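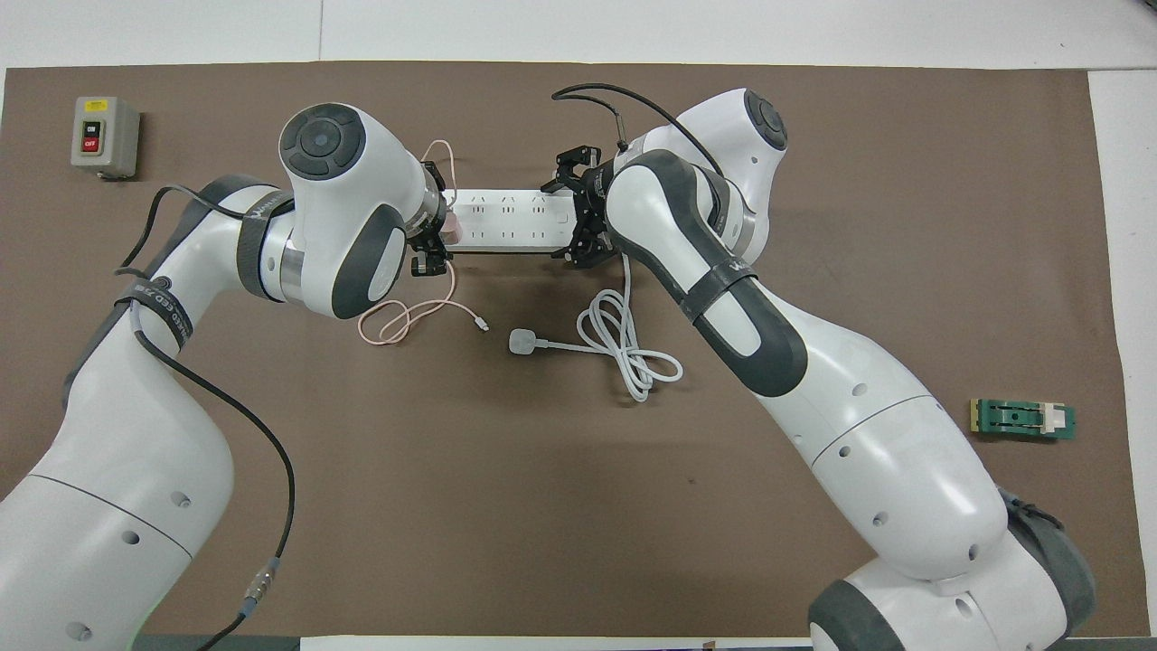
Según Vivek Pal, la placa Hallex 278 admite cualquier módulo de memoria que entre en la ranura sin forzarlo. Yo no lo daría por bueno. Que un módulo encaje solo demuestra que la muesca está en su sitio; no dice nada del voltaje ni de si la BIOS lo va a reconocer entero. Lo que sigue supone que usted prefiere comprobarlo.

## 4. Instalación de la memoria y primer arranque

La placa tiene 4 ranuras de memoria, repartidas en 2 canales. La caja promete «configuración automática». Tómelo como una declaración de intenciones y siga los pasos.

1. Apague el equipo, ponga el interruptor de la fuente en la posición 0 y desconecte el cable de corriente.
2. Mantenga pulsado el botón de encendido unos segundos. Si el led de reserva de la placa sigue iluminado, espere a que se apague.
3. Toque una parte metálica sin pintar del chasis antes de abrir la bolsa antiestática.
4. Localice las ranuras A2 y B2, la segunda y la cuarta contando desde el procesador. La serigrafía de las primeras placas lleva los números muy juntos y se lee mal; fíese del orden.
5. Abra las pestañas e inserte los módulos con presión pareja en los dos extremos hasta oír el clic.
6. Compruebe que las pestañas han vuelto a su posición. Un clic no basta: a veces solo ha cerrado un lado.

> **Precaución.** Si el módulo no baja, retírelo y revise la muesca. No lo empuje «un poco más», por mucho que lo recomienden en los foros.

### 4.1 Un solo módulo

Colóquelo en A2. En A1 también arranca, casi siempre, pero con módulos Rorine hemos visto errores a la velocidad nominal que desaparecen al cambiarlo de ranura. El fabricante de la placa no menciona el asunto en ninguna parte.

### 4.2 Ajustes de la BIOS

1. Conecte la corriente y encienda. El primer arranque puede tardar hasta 40 segundos sin señal de vídeo mientras la placa prueba la memoria. No lo interrumpa.
2. Pulse Supr para entrar en la configuración.
3. En **Memoria > Información**, anote la capacidad y la velocidad detectadas. Compárelas con la etiqueta del módulo, no con la factura.
4. Deje el perfil de velocidad en **Estándar** por ahora.
5. Guarde con F10 y reinicie.

**Nota.** El perfil **Turbo** sube la velocidad y también el voltaje. Pramila Tiwari lo tuvo activado en un equipo de oficina con módulos Vemley y no midió ninguna mejora apreciable. Si aun así quiere probarlo, pase antes una prueba de memoria completa con el perfil Estándar y guarde el resultado -- sin esa referencia no sabrá a qué atribuir un fallo posterior.

### 4.3 Si no arranca

- **Pitidos largos repetidos:** módulo mal asentado. Repita los pasos 1 a 6.
- **Sin imagen ni pitidos:** pruebe con un solo módulo en A2, luego con el otro.
- **Capacidad detectada a la mitad:** intercambie los módulos. Si el error sigue al módulo, cámbielo; si se queda en la ranura, el problema es de la placa.
- **Reinicios en bucle:** borre la CMOS con el puente CLR, siempre con el cable de corriente desconectado.

La utilidad Kanaujia, incluida en el disco, ofrece un «diagnóstico rápido» de la memoria. Lee la información del módulo y poco más -- un resultado correcto no descarta celdas defectuosas. Use una prueba que arranque desde USB y déjela terminar al menos una pasada completa.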